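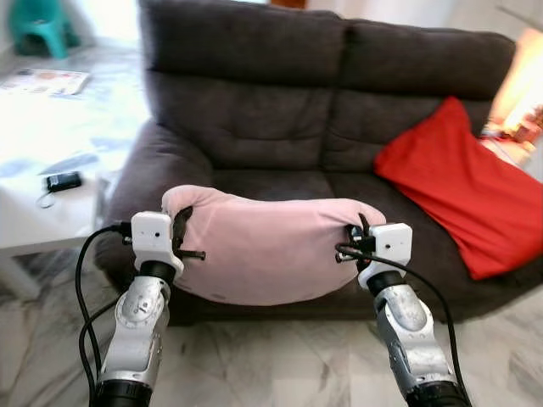
Both arms on the pink cushion, brown couch behind.

Garkurari Home Kit: your questions, my answers

Hi, I'm Sum-yee Yu. I look after the Garkurari two-arm kit at Pondov, which mostly means I answer the mail. These are the things people ask me most before they rent one. If yours isn't here, write to me and I'll probably add it!

What do I get when I rent the kit?

Two arms with grippers, the base they mount on, the head camera, all the cables, and a laptop with our software already on it. You also get a printed setup guide by Kwan-ho Siu, and it's a good one (he rewrote it in August after I complained about the old one for weeks). The whole thing ships in 6 boxes. Please keep the boxes.

Can it really handle soft stuff?

Yes, and it's my favorite thing to show people. Cushions, towels, throws, stuffed animals. Soft things are hard for robots because they change shape the second you grab them, so we start everyone on a pillow. Taking hold from both sides works a lot better than one gripper doing all the work. You'll see the fabric bunch up where the fingers press in, and that's fine on ordinary covers. I'd keep it away from silk, beads, or anything your grandmother made.

Does it need a special room?

Nope. A normal living room will do, couch and side table and all. Hard floors are easiest for rolling the base around. Thick rugs are a pain. Give the arms room to swing and move anything breakable out of reach, and I mean the reach of the arms when they're stretched all the way out, which is farther than you think the first day.

What if it drops something on the floor?

Then you have a pillow on the floor, and you get to practice picking it up. Low pickups in front of a couch are a bit fiddly because the seat gets in the way of the elbows. Come in from the two sides and keep the grippers low. Chia-hao Man made a short practice routine for this and it's in the software under "Floor."
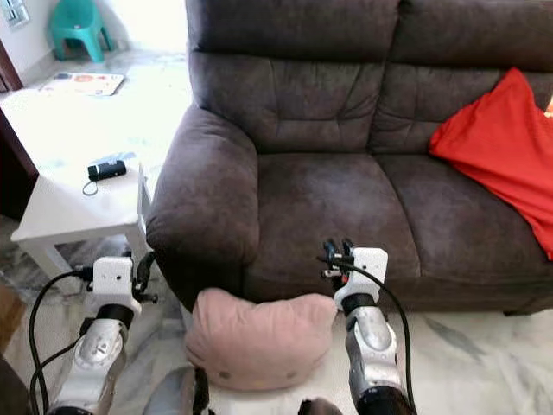 Can I hand things to it?

You can, once you've done the safety walkthrough with one of us. Handovers run in slow mode only. Hold the item by one end, let the gripper close on the other, and don't let go until you feel it take the weight. Small, stiff things like a plug or a marker are good to begin with. Keep your fingers clear of the gripper pads, and make sure the second arm is parked or moving slowly. It's easy to forget about that one when you're staring at the first.

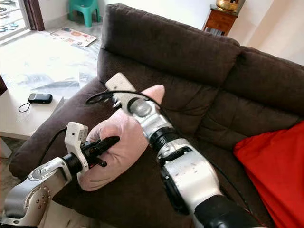 Long hair goes up and bracelets come off, too. I know, I sound like a shop teacher. The stop button should be within reach of a second person, so please don't do handovers alone.

How much does it cost?

Rental is $134 a day, or $126 a day if you keep it for 8 days or more. Shipping is extra and depends on where you are. Kwok-wai Lai does the quotes and is much faster than I am.

Do I need to know how to code?

Not for the built-in routines. If you want to write your own, there's a Python library, and the docs are decent. Gripping has the best examples. The section on camera setup still needs work, and I'm on it.

Will it tidy my house while I'm out?

No! Someone has to be there whenever the arms are powered. It's a kit for learning and for trying out ideas, and it's slow. You will beat it at tidying a couch every single time.

Page updated 12/03/2026. New questions go to me, billing goes to Kwok-wai.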